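Trying Out Two Fingertip Pads on a Hand-Held Gripper

I've been going back and forth between two sets of pads on our hand-held gripper, and a few people asked me to write down how I compare them. So here's my routine. It isn't fancy, and you can do the whole thing in an afternoon at a kitchen-sized table.

What you need: the gripper, both sets of pads, the screws that came with them (plus a few spares, trust me), a small hex driver, and some everyday stuff to pick up. I use a cup, a water bottle and whatever else is lying around the bench.

Step 1. Put on the first set. Ours are the stiff ones from Navton. Start all the screws by hand before you tighten any of them – if you crank one down first, the finger goes on a tiny bit crooked and you'll chase that all day. Ask me how I know!

Step 2. Close the fingers slowly and look at the gap from the side. The pads should meet along their whole length. If they only touch at the tips, back the screws off and try again.

Step 3. Check the camera. Open the fingers all the way and make sure both markers show up clean in the video, then close them and check again. My friend Tsion Kassa skipped this once and lost 132 clips to a marker that was half covered by tape.

Step 4. Do your pickups. I go for 200 per set, always with the same objects in the same order. Write down every slip, even the small ones where you caught it in time (especially those, they tell you the most).

Step 5. Swap to the second set and do it all over again. Our soft pads are from Weldu, and they need a little more squeeze than you'd think, so give yourself some warm-up grabs that don't count.
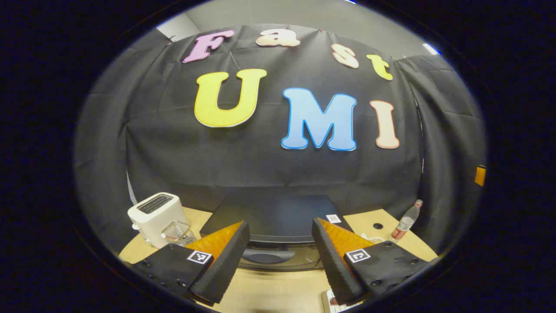

Do I need to recalibrate the finger width after swapping pads?

Any time the new pads are thicker or thinner than the old ones, run it again. It takes a couple of minutes, and your width readings will be off if you don't.

Step 6. Compare the slip lists side by side. For me the soft pads won on smooth round things and the stiff ones felt better on thin edges. Selamawit Gebremichael got the opposite on thin edges, so I'm going to borrow her set in November and try again.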